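Molstead Community Textile Archive
Call for participants: Everyday Clothing Study

The Molstead Community Textile Archive invites residents of Molstead and the surrounding district to take part in a study of clothing worn at home and at work. The study will record how ordinary garments are chosen, cared for, mended and passed on. It will add to the Archive's Sala Collection, which holds 2778 garments and household textiles, most of them formal or ceremonial.

Who may apply
Applicants must be 18 years of age or older and must have lived in the district for at least two years. No knowledge of sewing or textile history is required. Applications are welcome from people who wear uniforms, work clothes or sports clothing on a regular basis.

What is involved
Participants will attend 2 interviews at the Hanudow Street reading room and keep a written clothing diary between them. Each participant will also be asked to lend one garment for study. Garments bearing lettering, including club, school and souvenir sweatshirts, are of particular interest, as they are poorly represented in the present holdings.
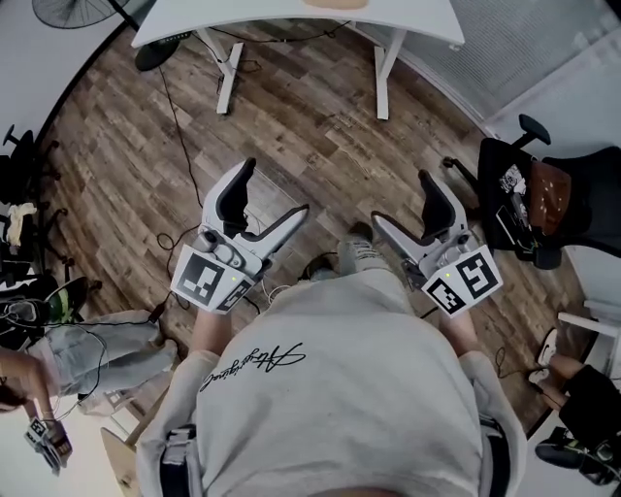
Light grey sweatshirt with black script lettering across the chest.

Borrowed garments will be measured, catalogued and returned unwashed and unaltered. Participants keep ownership at all times and may withdraw a garment from the study by written notice.

Payment
An honorarium of $79 will be paid for each completed interview. Public transport fares will be reimbursed on presentation of receipts.

How to apply
Application forms are available at the reading room counter and from the Juleneo branch library. Applicants should include a brief statement, no longer than 2000 characters, describing a garment they wear often and how they came to own it. Completed forms must be received by July 16, 2021. Successful applicants will be notified in writing.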